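4 推子位置的交接与记忆

4.1 研究地点与材料

本节讨论小型社区电台的值班人员如何把调音台的状态交给下一班。已有的文献多数关注大型播出机构,那里有固定的技术岗位,也有书面的操作规程。小型电台的情况不同:主持人自己推推子,自己看电平,节目结束后自己写一张交接条。我们认为这种交接条是一种值得研究的文本,它很短,语法常常不完整,但是读的人一般能够理解。

材料来自Trasundale的两个播音间,当地人称为Tistberg间和Serrano间。前者较大,主要用于访谈;后者较小,主要用于播放音乐和天气消息。收集工作从5月开始,到31/12/2018为止,共得到交接条201张。另外我们对九位主持人做了半结构访谈,每人一次,访谈用当地语言进行,由本文作者翻译。交接条中的人名已经全部删去。

两个播音间的调音设备不是同一型号,但布局的原则相近:每个通道有一个竖向推子,推子旁边有刻度,最右边是总输出。主持人在口语中很少说刻度的数值,他们说“高一点”“到一半”“压到底”。这种说法与交接条上的写法之间有差别,4.2将专门分析。

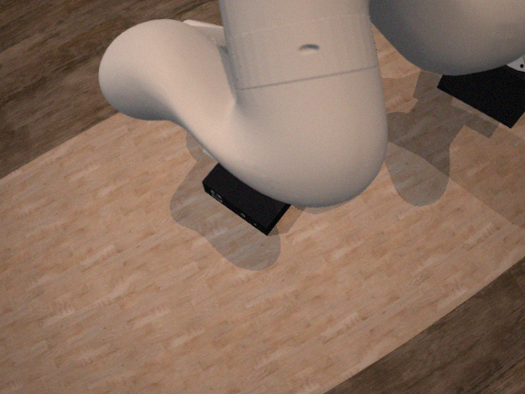
Beatrice Makori读过本节初稿之后提出,口语和书面的差别可能被我们夸大了。按照她的看法,主持人说“到一半”的时候,手往往已经放在推子上,这句话单独记录下来就失去了一半的意思;交接条写得比较精确,只是由于写的人知道手不在场。她建议把“手在场”和“手不在场”作为一个变量,而不用口语和书面来分组。我们接受这个建议的一部分,在编码时增加了一项“是否在设备旁边书写”,但仍然保留原来的分组,方便与以前的研究比较。

4.2 交接条的三种写法

第一种写法使用数值。例如“2通道负10,4通道关”。这类条子主要出自Serrano间,那里节目种类少,同样的设置每天都会用到。第二种写法使用比较,例如“嘉宾比昨天低一点”。要理解这样的句子,读者必须知道昨天的状态,所以它只在连续值班的人之间有效。第三种写法使用结果,例如“听到嗡声就把3拉下来”。这种条子不说明推子现在在哪里,它说明的是遇到某种情况时应该做什么。

在全部交接条中,第二种写法有74张。这个比例比我们预想的高。访谈中有人解释说,写数值需要低下头去看刻度,而播音间的灯光在晚间节目时调得很暗。另一位主持人的解释比较简单:她从来不相信前一个人写的数值,她只相信自己的耳朵,所以她也不给别人写数值。

还有一个细节与纸张有关。Serrano间使用一种叫Grellik的小本子,每页只有名片大小,写三行就满了。Tistberg间使用普通的横线纸,条子明显更长,其中常常出现与声音无关的内容,比如椅子坏了,或者钥匙放在哪里。我们没有把这些内容排除在外。对接班的人来说,椅子和推子属于同一个清单,把它们分开是研究者的习惯。

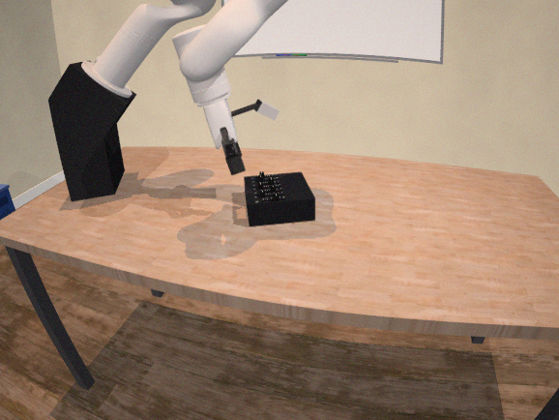 指称的问题在编码时最难处理。交接条里经常出现“那个盒子”“黑的那个”一类说法,写的人显然认为对方一看就明白。在熟悉的房间里这样写没有困难,换一个房间就不一定。图2的桌面上有一个矮的黑色方块,平放在接近中间的位置,它与浅色木桌的颜色差别很大,用“黑的那个”去指它,在这张桌上容易找到;可是仅凭外形,读者说不出它的用途。交接条中的指称大多属于这种情况:找到物体是容易的,知道对它做什么则要靠另外的知识。我们把前者记为“定位”,后者记为“用途”,两项分别打分。两名编码员在“定位”上意见很一致,在“用途”上有较多分歧,分歧集中在耳机分配器和电话耦合器这两种设备上。

关于“用途”的分歧,我们采用讨论的办法解决,没有请第三个人裁决。讨论的过程有记录。从记录来看,分歧常常不在于条子写得是否清楚,而在于编码员自己有没有做过播音。做过播音的编码员倾向于给高分,她会用自己的经验把缺少的部分补上。这一点对结果有影响,读者在看“用途”的得分时应当考虑到。

4.3 看得见的状态与记得住的状态

推子有一个旋钮没有的优点:一排推子的高低形成一个轮廓,人可以一眼看完。几位主持人都说,他们记住的是这个轮廓,有人称之为“山”,有人称之为“楼梯”。接班时如果山的形状不对,他们马上会察觉,虽然说不出是哪一个通道变了。这与Trasundale的老主持人对旧式旋钮台的回忆形成对照,他们说那时候每次接班都要一个一个地摸过去。
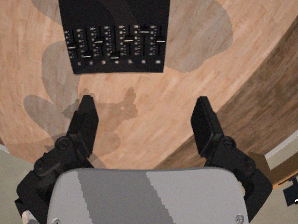
轮廓能够帮助记忆,但它只包括位置,不包括开关和信号灯的状态。在访谈中,主持人最常提到的失误正是这一类:推子的位置都对,话筒却没有打开,或者相反,话筒一直开着而没有人注意。信号灯的设计本来是为了避免这种失误,不过灯的大小和亮度都影响效果。图3的黑色面板上,靠近右侧有一个很小、很暗的红点,面对这样的面板,视线先落在大片的黑色上,红点要仔细看才会发现。一位在Tistberg间工作的主持人告诉我们,她进门以后先用手遮住台灯,再看一遍面板。这个动作没有写在任何规定里,后来的人看见她做,也跟着做,现在已经有三个人这样做。

交接条对灯的记录非常少。多数条子默认,位置写清楚以后,其余的状态会自动恢复。我们在Serrano间看到一张例外,上面只有一句话:“灯没亮也是开着的。”写条子的人在访谈中说,灯泡坏了超过9天才换,在这段时间里条子一直贴在墙上,没有人把它取下来。灯修好以后,条子仍然贴了一段时间,新来的人因此有两次误以为话筒是开着的。条子在什么时候失效,由谁来宣布它失效,在我们的材料里找不到统一的做法。

4.4 通道名称

设备上印着的通道名称是数字,主持人口中的名称却多半是人或者功能,例如“嘉宾”“电话”“音乐”。数字不会改变,功能会随着节目改变,所以同一个通道在上午和晚上可能有两个名字。在Tistberg间,有人把胶带贴在推子下面,用铅笔写上当天的功能,下班时撕掉。撕得不干净的时候,前一天的名字会留下一半,接班的人有时就按照这一半来理解。

字母名称的情况更复杂一点。在这两个播音间里,总输出用字母M表示,但新来的主持人中有人以为它代表“话筒”,也有人以为它代表“音乐”。这种误解一般在第一次值班时就会得到纠正,因为一推M,所有的声音都跟着变。访谈中承认有过这种误解的人都记得很清楚是哪一个节目。
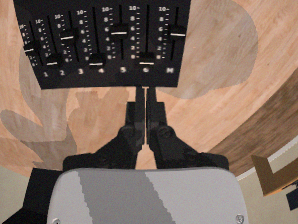

图4 推子面板局部。底部白色标注自左至右为1至6和M,各推子高低不一。

我们把数字名称和功能名称在交接条中的使用做了对照。数值写法几乎总是与数字名称一起出现,比较写法则与功能名称一起出现,混合使用的条子很少,而且多半写得比较匆忙,有涂改。这个结果支持Beatrice Makori的意见:写的人站在设备旁边,就容易抄下面板上印着的数字;离开设备以后再写,想到的首先是刚才说话的人。由于“是否在设备旁边书写”这一项主要依靠主持人自己回忆,我们暂时不做进一步的推论。下一节转向电话连线节目,那里有一方始终看不到面板,交接的困难有另外的形式。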